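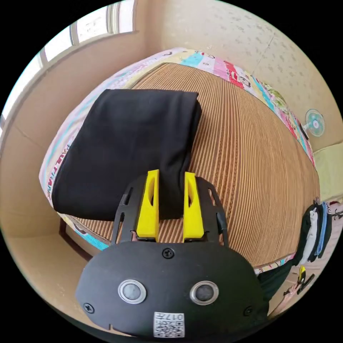 Left gripper at the folded black cloth, second gripper at lower right.

From: Joelle Saab
To: gradus-users
Subject: Re: [gradus-users] Folding demos: how slow is slow enough?

Bahman Mirzaei wrote:

> We are up to 325 folding demos with the hand-held grippers and the
> policy still stalls when the fingers reach the cloth. It gets there,
> stops, and thinks about its life. My guess is that we are moving too
> fast for it. I have asked everyone to slow down to half speed for the
> next batch. Before I make four people miserable for a week, has
> anyone seen slowing down help? Also, is it worth going back to
> teleop on the Salehi arms for this? At least there the operator
> can't cheat.
>
> Bahman

Bahman,

Don't slow down yet. We tried that in December and got a policy that stalled for longer.

What we had was a pause problem. Go through your demos and look at the moment the fingers arrive at the edge of the cloth. If your people are anything like mine, they arrive, hold still while they work out what the other hand should be doing, and then go. From the policy's side, the picture is the same at the start of the pause and at the end of it, and most of the examples say "stay put". So it stays put. It has learned the lesson perfectly, which was a great comfort to me at the time.

The frame at the top of this message is the sort of moment I mean. The yellow fingers are up against the lower edge of the stack, a little apart, and there is nothing in that view to tell you whether the next thing is a push, a pinch or a cup of tea. The second gripper is way over at the lower right, so it isn't much of a hint either.

Three things changed it for us:

1. Decide the whole fold before you pick up the grippers. Say it out loud if you must. I felt silly for a morning and then stopped noticing.

2. Trim the pauses. The Gradus importer has a still-frame filter, off by default for reasons lost to history. We drop anything past 50 still frames in a row. Check the gripper opening as well as the pose, or you will throw away every grasp where only the fingers move. Ask me how I found that out. (We lost 53 demos and I had to explain it to the Ustik office.)

3. Bring the second hand in early, so that it is near the cloth by the time the first one touches. Ours used to hang back at the side of the bed like a guest at a wedding.

On teleop: the operator can't cheat, true, but the operator also can't feel anything, and on soft cloth that matters more than I expected. Our Trullitz people did a fold set by remote control and every approach had a hover in it, much worse than the hand-held ones. I would keep teleop for checking that the arms can reach the poses you are recording. A wrist will happily do things over a mattress that the Salehi elbow will not.

One more thing, on dark cloth. Black on black is hard to read where the layers meet, and there are only faint folds to go on. Mix in some lighter pieces before you blame the humans. We went to 808 demos before anyone on my side brought this up, and it was the person who does the laundry.

If you send me a dozen of the stalled rollouts with the matching demos I'll run our pause counter over them. It's an ugly script but it prints a histogram, and people tend to believe histograms.

Joelle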